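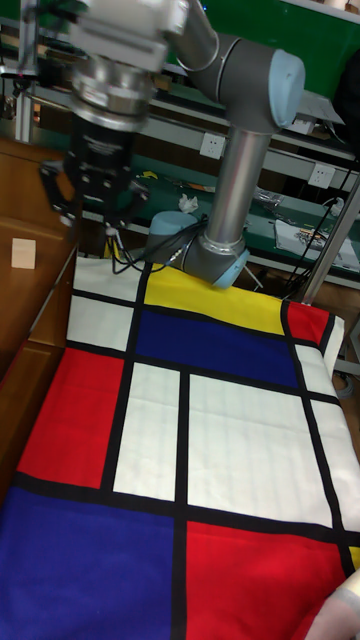

4 min read

I've had the new Sindarness record on repeat since the start of October and I still can't decide if I love it or if it has just worn a groove in my brain. It's called Drisdale, it has 9 songs, and I played the whole thing twice before I even took my coat off. The best way I can explain how it's put together is a Mondrian pattern, like the one on that cloth: big flat blocks of sound with hard black lines between them. The drums stop, full stop, and then there's a synth chord the size of a house. No fades anywhere! If you came in from their older stuff, which was all haze and reverb, it's a bit of a shock.

I should say I was a very late convert. Ruaridh Lindsay (my old roommate, plays bass, lends me records and then asks for them back at bad moments) took me to see them in a tiny room called Truso a few years ago, and I spent most of the set in line for the bathroom. I caught maybe three songs. One of them was "Afridi," though, and I went home humming it and got the words wrong for a month.

So of course "Afridi" is the one I went to first here, because they've re-recorded it as track 4. I was nervous. The old version is all wobble, the vocal sits way back, and somebody coughs before the last chorus. The new one is faster, 114 beats per minute according to the sleeve (they print the tempo for every song, I love that), and the voice is right up in your ear. The cough is gone. I miss the cough. But the bass line finally sounds like Ruaridh always swore it sounded on stage, and I've stopped skipping back to the old one.
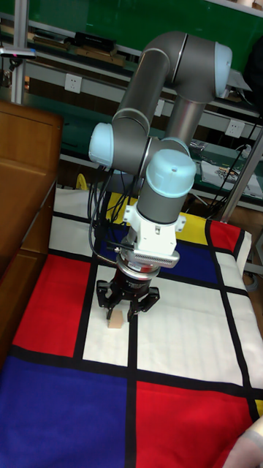
Side B is where I get picky. "Long Division" goes on for ages and I don't think it earns it, and the one after that has a spoken part I talk over every time. Then the closer comes in, just piano and two voices a little out of step with each other, and I forgive everybody. I played it in the car outside the grocery store with the ice cream melting in the back seat.

The vinyl is a run of 347 and mine is hand-numbered on the back in silver pen. I got number 2, which I'm being completely unbearable about. Ruaridh has one in the two hundreds and has asked to swap. No chance!

They're playing Truso again next month, same tiny room, and I already have my ticket. I'm going to stand near the front this time and go to the bathroom before I leave the house. If they do the slow version of "Afridi" as an encore I will probably cry on a stranger, so apologies in advance if it's you. Doors are at 8 p.m. and I'll be the one in the yellow raincoat.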